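How to Run a Door Demonstration at an Open Day Without Losing the Audience

Home > Guides > Showing your work > Simulated doors

Every robotics open day has a door. Visitors know doors. They have been using them for years with little training, and they arrive quietly confident that a machine with a five-figure price tag can manage one too. This guide is for whoever has been told to stand beside the screen while it tries.

We run ours at Atgate each August, in the long room upstairs, and the door task lives in our house simulator, which is called Wulladlow for reasons that left with the person who named it. The planner that does the thinking is Lagman. If you use other software, most of what follows still applies, apart from the menu names and possibly the swearing.

What you will need

A computer that can run the simulator at a decent speed with a browser open as well, as somebody will open one.
A second screen facing the visitors. Do not make them look over your shoulder. They will breathe on you.
A saved set of starting positions, tested on the same machine.
A printed sheet with the controls on it, in large type.
A stool. You will say you don't need it.

Before the doors open (the real ones)

1. Freeze the software

Stop changing things the evening before. Our worst open day came after Nestor Cabanatuan made what he called a small tidy-up of the hinge settings at nine in the morning. By ten the door had acquired the stiffness of a bank vault, and a school party of 13 watched the planner push at it for the length of a packed lunch. Copy the whole project to a folder called OPENDAY and let no one into it.

2. Choose your seeds

A seed is the number that decides how the simulated house is set up for a given run. Ours go into the thousands and most of them are dull. Pick a handful you have watched from start to finish. Seed 272 is our opener, as it behaves. Seed 2235 is the one we keep for the afternoon, when people want to see it go wrong, and it has yet to let us down.

Write the numbers on the sheet. You will not remember them with a toddler holding the mouse.

3. Check the lever

Load the door on its own and send a single press to the handle from the test menu. You are looking for the lever to turn, the latch to clear and the leaf to come free. If the leaf moves before the latch clears, your latch is switched off, and some bright child will spot it. Look under Joints, then Limits, and tick the box that says Enforce. It unticks itself when you import a new house. We have reported this.

4. Set up two viewpoints

Visitors need a close view to see what the task is, and a long one to see what it is for. Save both as presets so that you can flip between them with a key. Keep the arm hidden until you start the run proper. People look at the arm and stop looking at the door, and you want them to have a good look at the door first.

For the close view, go high and tip the camera down until you have the handle and the floor at once. For the long view, go into the hallway and aim along the boards, with the door to your right and the living space at the far end.
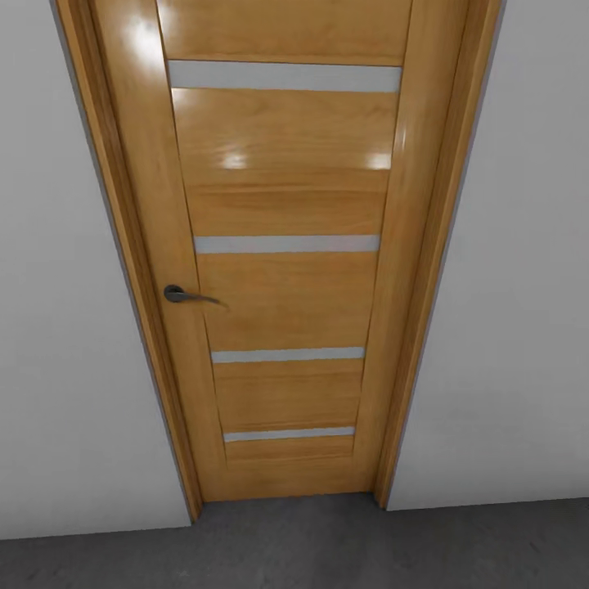
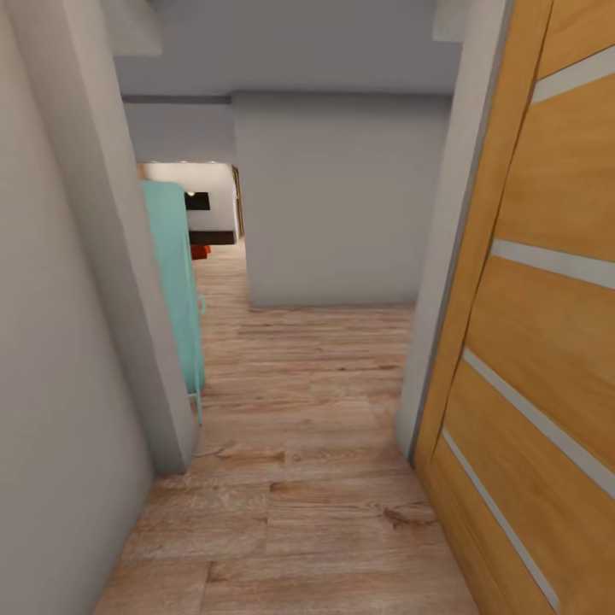

5. Rehearse out loud

Run through your patter with someone who does not work on the project. Divina Bañez from our front office has heard mine four times, and stopped me each time at the word "manifold". The word has now been removed. If your listener starts reading the fire notice, cut a paragraph.

Running the demonstration

6. Start with the close view and ask a question

Ask which side the door opens towards. Half the room will say push and half will say pull, with surprising heat. Let them argue for a bit. You have just explained the central problem of the whole field and you haven't had to draw a diagram.

Then ask where they would put their hand. Most will say on the handle. Ask what they do next, and next after that, and somewhere before the fourth step they will realise they have never thought about it. Press down, keep it pressed, pull, step back, let go, get your shoulder out of the way. The robot has to be given all of that.

7. Flip to the hallway

Show them the door from the corridor and explain that a door is mostly in the way of something. The task we set is to get from one side to the other and carry on to the far room. Opening it is only the first half, and a robot that opens a door and then gets hit by it has not impressed anyone.

Somebody will ask about the turquoise thing. Ours is listed in the house file as tall_unit_b, and I have heard it called a fridge and a cupboard within the same minute. The planner treats it as something not to walk into, which is a sound approach to most furniture.

8. Bring in the arm and press Run

Say what is going to happen, then press Run, then stop talking. This last part is harder than it sounds. The planner takes a few seconds to think, and those seconds feel like a wedding speech. Hold your nerve. Do not say "it's just thinking" more than once.

9. Let it fail

If it fails, leave the failure on the screen. Don't dive for the reset key. Ask the visitors what went wrong. They are usually right, and they are always delighted. The common ones on our door are:

Slipped off the lever. The grip was too near the tip.
Let go too early. The latch dropped back in and the arm pulled at a closed door with great dignity.
Stood too close. The leaf reached the robot's base and stopped there.
Gave up. The planner ran out of time. Raise the limit under Lagman, Budget, and pretend you meant to.

10. Hand over the controls

Give visitors the hand controller and let them drive the arm. Set the speed to the lowest notch and lock the camera. Nine minutes a group is our rule, and we stick to it now that we have met a retired bus driver who would happily have stayed until closing. Adults do worse than children at this and take it much harder.

Questions you will be asked

Why not use a real door?
We do, downstairs, and it has dents. A simulated door can be opened thousands of times overnight and needs no filler. The real one gets its turn when the planner has earned it.

Does it work on a real door, then?
Say how it does on yours. If the answer is "sometimes", say sometimes. The visitors have just watched it lose to a lever, so they can take it.

Why is the floor different?
The close-up loads the door by itself on a plain test floor, and the hallway loads the house. I was asked this by a girl of perhaps eight, who had noticed before I had.

Will it take my job?
Show them seed 2235.

Packing up

Save the logs before you shut anything down. The runs driven by visitors are worth keeping, as no engineer would ever think to approach a handle from underneath. We put ours on the shared drive under Greririk, one folder per open day.

Wipe the controller. Wipe it again. Then delete the OPENDAY folder, or you will find yourself working in it by mistake in October and wondering where the new hinges went. Nestor can tell you how long that takes to notice.

Related guides: Hiring a projector that works; Drawers, and why they are worse than doors; Writing a sign people will read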